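Clidville Community Help
Leases, Deposits and Shared Space

Landlord wishes to keep part of our deposit for floor wear and a cleaning charge. What may we reasonably dispute?

Posted by Astcombe Study Group

Our organization rented two rooms on the second floor of a building in Clidville under a one-year lease, which was later extended month to month. We gave written notice in the proper form, removed our furniture, and returned the keys to the management office on a Tuesday. The deposit was $2000.

Seven weeks later we received a letter from the management company. It states that the larger room shows "excessive wear to flooring" and that the company intends to keep a portion of the deposit toward sanding and refinishing the whole floor. A separate line charges us $118 for cleaning. No receipt was enclosed for either item, and the letter doesn't say where in the room the wear is located.

The floor is wooden plank. It was in use before we arrived, and the previous tenant had, we believe, been there for several years. We placed felt pads under the table legs when we moved in. We did not put pads under the chairs, and chairs were moved on that floor every working day. We accept that there are light marks where people sat. We don't accept that the entire floor needs refinishing on our account.

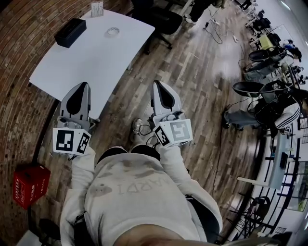 The lease says that the tenant shall return the premises "in the same condition as received, ordinary wear and tear excepted." It doesn't define ordinary wear and tear. There was a move-in inspection form, but it has only a single line for each room, and for the larger room the entry reads "floor fair." Both parties signed it.

We would be grateful for guidance on the following points:

Whether marks left by chairs in normal use are generally treated as wear or as damage.

Whether the word "fair" on the move-in form is of any help to us.

Whether the cleaning charge can stand without a receipt. We swept and mopped both rooms before leaving, and two of our members were present when this was done.

Whether we should cash a partial refund check if one arrives while the matter is still open.

We would prefer to settle this by letter. Our relationship with the building was good, and we may wish to rent there again in the future.

Clidville Renters Help Desk

Thank you for setting out the facts in order. The reply that follows is general information and should not be taken as legal advice. Deposit rules differ from state to state, and in many places the rules for commercial or nonresidential space differ greatly from the rules for apartments. You should confirm which set of rules applies to your lease before you rely on any deadline.

Wear and damage

The usual test is whether the condition came from using the room for the purpose for which it was rented. Light scuffing under and around chairs in a room rented for meetings or desk work is commonly treated as wear. Deep gouges, burns, standing water left to soak in, and boards that have been pried up or cut are commonly treated as damage. Between these two there is a wide middle ground, and most deposit disputes are found there. A single long scratch from a heavy cabinet dragged across the room, for instance, may be argued either way.

Your statement that there are "light marks where people sat" is a fair one, and we suggest you repeat it in your letter in the same words. A tenant who admits to small things is more readily believed about larger ones.

Age of the floor finish

A floor finish doesn't last forever. If the finish was already several years old when you moved in, then part of its useful life had been used up by others. Many landlords, and many small claims courts, will reduce a refinishing charge to reflect this. You should ask the management company in writing for the month and year in which the floor was last refinished. If the company can't supply this, say so in your next letter.

You should also ask why the whole floor is included. Contractors sometimes advise that one section can't be sanded without the rest, as the color will not match. This may be correct as a matter of workmanship – but it doesn't follow that the tenant must pay for the full area.

The move-in form

The word "fair" is helpful to you. It is brief, but it was signed by both parties, and it shows that the floor was not described as new, good or excellent. If you have dated photographs from the first week of the lease, enclose copies and keep the originals. Emails can serve the same purpose. A message in which someone mentioned the state of the floor while the furniture was being arranged would be worth finding.

Photographs taken for other purposes during the lease are often overlooked. Ask your members to look through what they have on their phones and computers. A picture of a meeting or a work session may show a few feet of floor, and if its date is recorded, it may be of use. Look also for pictures showing the walls and the window sills, in case the company adds further items later. It is not unusual for a second letter to contain charges that the first did not. 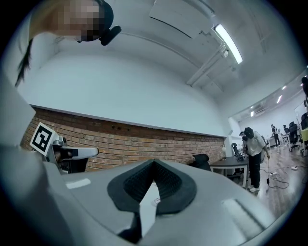 The cleaning charge

A flat cleaning charge is sometimes written into the lease itself. Please read the lease and any attached house rules with this in mind. If a fixed amount appears there, the company may be entitled to it whether or not the rooms were clean, although some states limit such charges. If no amount appears, you should ask for the invoice, the date of the cleaning, and a short statement of what was cleaned.

Your two members should each write down what they did and when, and sign it. They should do this separately and soon. A plain account is best: the rooms were swept, the floors were mopped, the trash was taken down, the door was locked.

Partial refund check

Please be careful on this point. In some places, cashing a check marked "payment in full" or similar may be treated as accepting the amount and closing the dispute. Read the front and back of the check and any letter that comes with it. If such words are present, do not deposit it until you have had advice. If no such words are present, many tenants deposit the check and send a letter the same day stating that it is accepted as partial payment only.

Form of the letter

Keep the letter to one page. State the address of the rooms, the amount of the deposit, and the day the keys were returned. List the two charges and give your answer to each. Ask for the documents you need and name a date by which you expect them. Send it by a method that provides proof of delivery, and keep a copy.

ularen_tenant

We had the same thing happen in a building over in Ularen. Ours was carpet, so not quite the same. We asked for receipts and the company dropped the cleaning part. They kept the carpet money. I would say ask for the receipts first and see what comes back before writing anything long.

Also check if seven weeks is too late where you are. In our case there was a deadline and they had missed it, but we did not learn of it until after we had signed off on the lower amount.

Soomro Property Office

We manage a number of small buildings and offer the following from the owner's side. We have no connection with the property described.

The Help Desk reply is sound in most respects. We would add that management companies commonly prepare the first deposit letter from a checklist, and the person who prepared it may not have visited the rooms. A request for a joint walk-through is often granted if the space has not yet been rented again. You may find that the matter can be settled in about twenty minutes once both sides are looking at the same boards.

If a walk-through is agreed to, bring the move-in form, a tape measure and something to write on. Measure the marked area and the length and width of the room. If the marks cover only a small part of the floor, you then have a basis for proposing a figure. Our own office will usually accept a reasonable proposal for a spot repair or a screen and recoat, which costs a good deal less than sanding to bare wood.

We must disagree slightly on the subject of chair marks. In our experience, felt pads under chairs are a normal precaution on a wooden floor, and some leases require them. Please check whether yours does. If the requirement is there and the chairs had none, the company's position is stronger than it first appears, and you may wish to offer something toward the repair.

For your next lease, we recommend that the inspection form be completed room by room with separate lines for floor, walls, ceiling, windows and fixtures. The tenant may attach a page of notes to any form that is too short. Have the manager initial the attachment on the same day, and store it with the lease.

Astcombe Study Group

We thank those who replied. The lease has been reviewed again. It contains no fixed cleaning charge, and it makes no mention of pads under chairs or tables. We have requested the cleaning invoice and the date of the last refinishing, and have asked for a joint walk-through. The letter was sent this morning with proof of delivery. No check has been received to date.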